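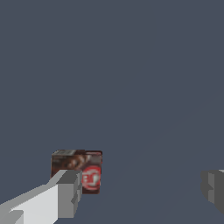 How long does the night ferry take from Clerstead to Otamau?

Nine hours if the wind is kind, and up to 20 if it isn't.

My grandmother read that out to me from the timetable leaflet, twice, and then folded it away in her handbag as though someone might want it back. She was 62 that July and had never once left Clerstead by water, though she'd lived all her life within sound of the harbour bell, and she had packed enough egg sandwiches to see us to the far side of the world and some of the way home again.

We were going to see her sister, who had moved to Otamau 38 years before over a quarrel to do with a sideboard. There had been Christmas cards, of course — there are always Christmas cards — but neither of them had ever put more than a name in them.

The ferry was the old Wogan, which smelt of paint and soup. We sat up on deck under a tartan rug while the lights of Cloltville slid by, and my grandmother told me the whole story of the sideboard, starting with the tree. Somewhere past midnight she stopped and asked me whether I thought she ought to say sorry first, or wait and see.

I was ten, and very full of sandwich. I said I'd go first, if it were me, and then it would be done.

She thought that over until it began to get light. When we came in there was a small woman on the quay in exactly the same hat, already waving, and my grandmother stood up so fast that the rug went over the side.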